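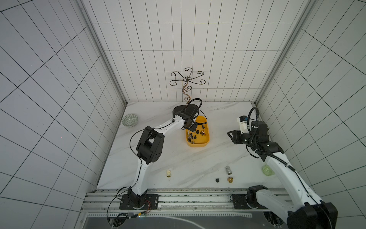
A yellow plastic tray of mixed hardware on a marble-patterned surface, with a wrought-metal ornament on the tiled wall behind.

Hardware tray

A hardware tray (also called a bits tray, a screw tray or, in my family, "the dish") is a shallow open container used to keep small fixings together while a job is being done. It's one of the humblest things in any workshop or kitchen drawer, and I've been fond of them for years, so I was very pleased to be given this entry to write for the Lokden household encyclopedia!

What goes in it

Mostly screws, bolts, knobs and fittings. The mixture in the picture is a very ordinary one: dark screws and knobs, some brass-coloured fittings and a silver bolt lying on its side. You'll see that sort of blend wherever somebody has taken the fronts off a cupboard or changed the handles on a chest of drawers. Colour is a handy first way of sorting, but do be careful with it. Brass-coloured doesn't always mean brass – plenty of fittings are steel with a thin coating, and a magnet will usually tell you which you've got (plain brass won't stick).

Knobs are a bit of a nuisance in a tray. They roll, they take up room, and the little screws hide underneath them. I put mine in first and push them to one end, then tip the screws in at the other.

Shape and material

The usual form is a rectangle with rounded corners. Square corners look neat on the shelf but they're a pain to empty, as the smallest washers wedge themselves right in. With a rounded corner you can sweep a finger along and bring everything out in one go. Low sides are best for picking things out, taller ones for carrying the tray up a ladder or out to the shed.

Plastic is cheap, light and quiet, and it won't scratch a worktop the way a tin one can. Metal trays last longer and some have a magnet in the base, lovely for steel screws and no help whatsoever with brass. Wooden ones turn up at car boot sales now and then and I can never walk past them.

As for colour, I'm firmly in the yellow camp. Black screws vanish in a black tray, and a pale grey one swallows silver bolts in poor light. Yellow shows up both, and it's easy to spot when you've put it down somewhere silly. Amrit Melnyk, who edits these pages, prefers white and has asked me to say so.

Choosing a surface

A tray wants a flat, smooth place to stand. Marble-patterned tops look smart but the veining can be a bother if you spill, as a thin grey pin will lie along a thin grey vein and you'd swear it was part of the pattern. I speak from experience: it took me 11 minutes last July to find a grub screw that way, on my hands and knees for half of it before I thought to look on the top. Tiled walls behind are a help, mind you. They wipe down easily and stop things dropping down the back, provided there isn't a gap where the top meets the tiles.

Decorative ironwork and its fixings

Wall ornaments deserve a mention, as they're a common reason for getting the tray out. Scrolled pieces like the dark bronze one in the picture, with its six curls around a rosette and a wavy stem below, belong to a very old family of flower designs that smiths have been making in one form or another for centuries. Modern ones are often sold with fixings that don't match the finish at all. Bright screw heads on a dark piece look dreadful, so I'd swap them for black or bronzed ones, and keep the originals in a labelled bag.

Names

"Bits tray" is the one I hear most. My old neighbour called his a "findings dish", borrowing from jewellers, whose findings are clasps, pins and the like. "Parts tray" is more of a garage word.

Care

Wash plastic trays in warm soapy water and dry them well before anything goes back in, or your steel screws will rust. Oily ones may need 2 goes. Don't leave them on a sunny windowsill for months on end, as many plastics turn brittle.

See also: Drawer knobs; Screw heads; Wall hooks; Washers

Entry last revised January 21, 2025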